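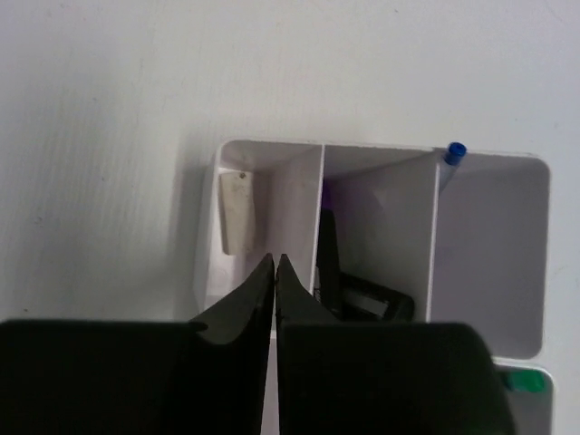
Fanni had the arm sorting by nine in the evening, and by ten it had stopped again.

"Same place?" Algirdas asked. He was at the other bench with the lid off a bread machine.

"Same place. It gets over the rim and waits."

"Waits for what?"

She didn't answer. She was reading the log, which was long and mostly said the same thing. The job was to take the eraser out of the left compartment of the organizer and put it down on the table. She had picked the eraser because it was soft and would forgive a bad grip. The pen with the blue cap was for later, and so was whatever was at the bottom of the middle compartment, which belonged to Edit Vass and was black and hard to see in any light.

The workshop was on the second floor of the old Callberg building, over a place that repaired awnings. Members paid by the quarter and got a shelf and a key. Fanni's shelf held two gear motors, a box of servo horns, and a folder with every receipt for the arm in it. The receipts came to 1,425 so far. She had told her mother it was less.

"You could move the box," Algirdas said. "Give it more room."

"Then it works here and doesn't work at Jenő's."

"Does he know it's coming?"

"He knows I'm building something."

Jenő Bárány had taught her to solder when she was eleven and he was still running the service desk at Brisska. Now his hands shook. He could carry a cup if it was half full. What he couldn't do was get a small thing out of a narrow place, and his desk was all small things in narrow places. He did crosswords in pencil. When he wanted the eraser he tipped the whole organizer out on the blotter, used the eraser, and spent a long time putting everything back. She had watched him do it in March and had gone home and started a parts list.

She ran it again. The fingers came down, nearly closed, and stopped over the front of the organizer, where the left compartment met the middle one. The motors hummed. In the log, the wrist joint said it had arrived.

"It thinks it's there," she said.

Algirdas came over, wiping his hands. He bent down until his chin was almost on the table.

"Well, it isn't."

"I know it isn't."

"Who did the fingers?"

"I did. The first ones were Wanpen's, but they were too short. I printed these on Saint Whatever's day, when the heating was off."

"Longer than hers?"

"By seven millimeters." She stopped. Then she pulled the keyboard over and opened the file with the measurements in it. The finger length was on line two, and it was the old number.

She changed it and saved it. She ran the arm without the organizer first, over a sheet of paper with a cross on it, and it came down on the cross. Then she put the organizer back and lined it up with the pencil marks.

"Call Wanpen," Algirdas said. "She'd want to see it."

"She's on nights."

The arm went up, turned, and came down on the left. The fingers opened. One of them touched the partition and slid along it with a scraping sound, and Fanni put her hand on the switch but didn't press it. The fingers closed on the eraser, lost it, and closed again lower down. The arm lifted. It carried the eraser out over the rim and held it above the table, and then it opened too early, and the eraser dropped, bounced, and went off the edge onto the floor.

Algirdas picked it up and put it back in the compartment.

"It's still scraping," she said.

"A bit."

"He'll hear that. He hears everything. He'll say the left finger's out of true."

"Is it?"

She took hold of the finger and tried it. There was some play at the base, where the screw went into the block. She got the small driver from her shelf and gave the screw a quarter turn, and then a little more.

Downstairs a door closed and somebody started up a van. Algirdas went back to the bread machine. Fanni typed in a new release height and pressed enter.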